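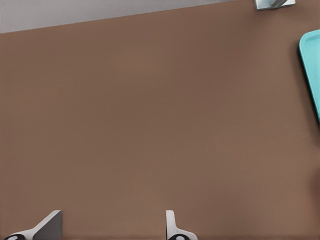 Isance Opens Its Simulation Lab to Visitors for Gripper Demonstration

HALDANE, April 2019. Isance held an open day at its Haldane office to show how two-finger gripper tasks are set up and tested in simulation before any code is moved to hardware. The program consisted of two sessions, one in the morning for customers and one in the afternoon for students and the public. Total attendance was 161.

The demonstration used Skodlow, the company's simulator for tabletop and bin handling. Visitors watched tasks on a wall display from the point of view of the robot's own arm, with the fingers entering at the bottom of the view. This is the same view that the control software receives. No overhead view was provided during the runs, and operators worked under the same limit.

Eun-seong Yoo, who leads simulation work at Isance, opened both sessions with an explanation of how a task is defined. A task file names the surface, the objects, the starting pose of the arm and the condition that ends the run. Lighting is set separately and can be changed without touching the rest of the file.

"Most of the work is in the starting pose," said Yoo. "If the arm begins over a bare part of the table, the software has to search. We want to know how long it searches and what it does when an object is only partly in view."
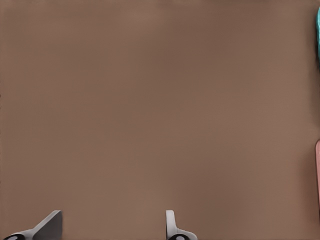
Search runs were followed by a short session on replay. Chiyo Katayama, a software engineer, stepped through stored runs at reduced speed and showed how the log ties each arm command to the view recorded at that moment. The run library prepared for the open day holds 1393 entries. Visitors were invited to select entries by number, and Katayama replayed them with the command log open in a second window.

Questions from the customer session dealt mainly with contact settings. Rafferty Szabo, who maintains the physics model, explained that friction values are entered by hand for each object and are checked against bench measurements made at the Harnus site in March. Values for glossy plastic are still under review. Soft objects are not supported in the current release.

The final part of the program covered bin work. The walls of a deep bin restrict the paths open to the arm, and reflections on a shiny floor can be mistaken for edges. The operator may stop a run at any point, save the state and restart from it with different finger spacing.
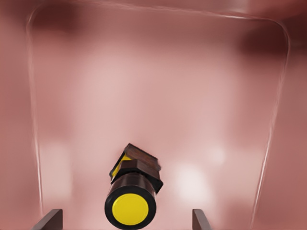
Page 2

Yolanda Kapoor, head of customer support, described the training offered with Skodlow licenses. Training is given at Haldane or at the customer's site and includes task file writing, replay and fault reporting. Customers who attended the open day may request copies of the task files shown.

Horațiu Avram, operations manager, confirmed that the demonstration will be repeated at Harnus. Places will be assigned in order of registration. Existing license holders do not need to register again.

About Isance

Isance develops simulation and control software for robotic handling. Its offices are in Haldane, with a test site at Harnus.

Press contact: Yolanda Kapoor, Isance, Haldane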